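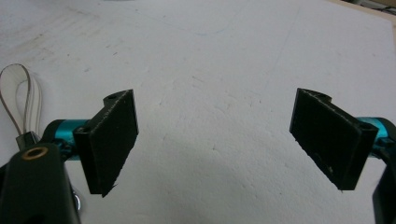

Incidencia 1162. Tablero de la mesa de montaje, manchas que no salen. Abierta por Mantenimiento, prioridad baja. Según el parte anterior, la superficie quedó «como nueva» después de la limpieza de septiembre. No sé quién lo firmó. Sigue habiendo tiznes grises y unas rayas finas, como de lápiz, y donde más se nota es arriba a la izquierda. El acabado tampoco es uniforme. Si eso es como nuevo, que alguien me enseñe el viejo.

Probado hasta ahora:
Paño húmedo con agua templada: sin cambios.
Limpiador Flallus, dos pasadas: sin cambios que yo vea. La etiqueta promete quitar el grafito.
Goma blanda de dibujo: aclara algo las rayas, los tiznes ni los toca.

Respuesta de Orhun Dursun (Kendent), viernes 1 de noviembre:
Prueben con lija fina de grano 600, en seco y sin apretar. Si no basta, bajen a 300. El tablero lo aguanta.

Réplica: lo de la lija no lo veo claro. Con el 300 sobre una plancha de espuma cambiamos una mancha por un surco. Antes quiero una prueba en un recorte, y que el proveedor diga por escrito que lo aguanta. 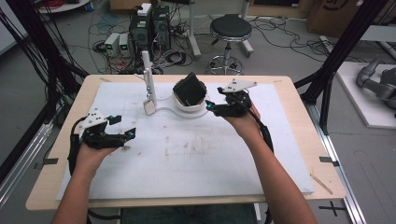

Boletín interno de taller, n.º 991

Añado lo que falta en la ficha. La plancha blanca cubre casi toda la mesa y está sujeta con una pinza negra pequeña a cada lado. Los roces tirando a marrón se concentran en el centro, así que lo de «suciedad solo en las esquinas» del parte anterior tampoco cuadra. Para limpiar en condiciones hay que retirar el poste blanco, la base curva y el listón fino de la derecha, y soltar las pinzas. Dudo que en septiembre se hiciera.

Pedido a Tănase un recorte del mismo material. Presupuesto de plancha nueva solicitado a Cutberg, sin respuesta. Estado: abierta.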